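In praise of the coat you don't fold

I have been thinking about coats again, as I do every year when other people are thinking about the beach. It is July 17, 2026 as I write, the windows are all open, and I have just spent the better part of a morning standing in front of our hall cupboard having an argument with myself about whether a winter coat may be folded. I say it may not. My husband, who is a patient man and grew up in a house with one wardrobe between five people, says that a coat is a piece of cloth like any other and will survive a few months in a drawer. We have been married long enough that neither of us expects to win, but I do have this column, and he doesn't.

Let me say where I come from on this. My first proper job was on the cloakroom counter at the Derine, which older readers in Skastley will remember as the dance hall with the bad stairs. We had 183 pegs and, on a wet night in November, a good many more coats than that. I learned more there about how clothes behave than I have learned from any magazine since. A coat that went up on a hanger at eight o'clock came down at midnight looking much as it had gone in. A coat that had been slung over the rail, or stuffed on top of somebody else's with the sleeves pushed through the gap, came back looking as if it had been in a fight, and its owner would look at me as though I had been in there with it. I was nineteen and I took these looks very hard.

The woman who ran that counter was Jurgita Lūse, and her rule was that you always held the hanger by the hook and let the coat find its own way down. She would not have us dragging things along by the collar. Hold it up, she'd say, let it turn, let it stop, and then put it on the rail. I thought this was fussy at the time (I thought most things were fussy at nineteen) but I have done it ever since, and I find I can't watch someone yank a jacket off a hanger by one sleeve without making a small noise.

Now, I know the case for folding. Haris Tarar wrote to me after I last touched on this subject, a long and very good-natured letter, to say that he lives in two rooms above the shops on Tanoli Street and that hanging space is a luxury. His cupboard is 90 centimetres wide and has to do for everything he owns, ironing board included. He folds his winter things into a lidded box under the bed and has no complaints. I believe him. I would only say that he also mentioned, further down the page, that he spends the first cold morning of every year steaming his overcoat over the bath, and I did wonder whether he had noticed that these two parts of his letter belonged together.

Where I will give ground is on knitwear. Jumpers should be folded, all of them, and I will hear nothing said for the little padded hangers with the satin bows. A heavy jumper on a hanger grows downwards, and by spring you have a dress. Shirts I leave to your conscience. But anything with a shaped shoulder, a lining or a stiff front wants to hang, and so do those jackets which are made of two different stuffs sewn together, where the body is one weight and the sleeves another. Fold one of those for a season and you'll get a crease just where the two meet, and it will still be there when you next want to wear it to something. 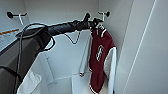
How much room does a hanging jacket need on either side? A hand's width is plenty for most, and a little more for anything padded, so that the sleeves can drop straight without being pressed against the neighbours.

Which brings me to narrow cupboards, and they deserve a kinder press than they get. People are ashamed of them. They apologise for them when they show you round. But a tall, thin compartment with a couple of hooks at the top is a very good home for a jacket, much better than a great wide wardrobe that has been allowed to fill up until you need both arms and a knee to get anything out. The old lockers at the Skitberg baths were barely wider than my shoulders, and my good coat always came out of them happier than it came out of my own bedroom. It was on its own in there, for one thing. Three garments in a small space will do better than thirty in a big one, and they'll be the three you wear.

I'd ask for a decent hanger as well, while I am asking. The thin ones that come back from the cleaner's are fine for getting a thing home, and after that I'd thank them and let them go. A broad one with a bit of slope to it costs very little, and if you buy just one a month you will hardly notice the money. I do up the top fastening, turn the collar down, empty the pockets — always the pockets, I have found sweets in there from another decade — and then leave it alone.

My husband has read this over my shoulder and would like it known that his own coat has been in the bottom drawer since spring and is perfectly all right. I went and looked. I have hung it up next to mine, with a hand's width between them, and we'll see if he notices before the weather turns.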